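Put the moth sheet up behind the shed again last night. 19 species by midnight, if you trust my IDs, and Barbara Kaczmarczyk does not.

She has me down for 17. My two pugs are now "a pug" and "also a pug, probably the same one."

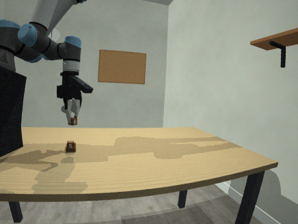 In her defense, every pug looks like a scrap of burnt toast. You can stare at the field guide until your eyes cross and the toast will not become more specific.

The good one was a big underwing on the fence post, well away from the sheet, the light and the bait I spent 2 days fermenting. Brown sugar, stale beer, one bad banana. It drew ants.

Barbara runs her light down at Quintana Creek and got 30 species on the same night. She mentioned this before hello.
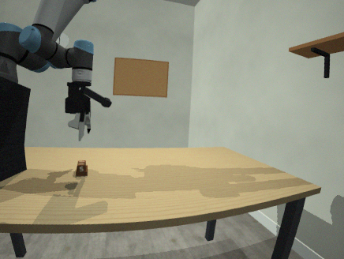 Also learned that June beetles don't count as moths, no matter how many of them go down your shirt.

Someone asked what bulb I use. It's a blacklight from a yard sale. It hums. The neighbors have questions and I have stopped answering them, as "I'm waiting for moths" only seems to make it worse.

Next try is the first warm, cloudy night with no wind. So, September.

Update: Barbara looked at the photos again and will allow one of the pugs. 18, then. I'm still writing 19 in my own notebook — in pen.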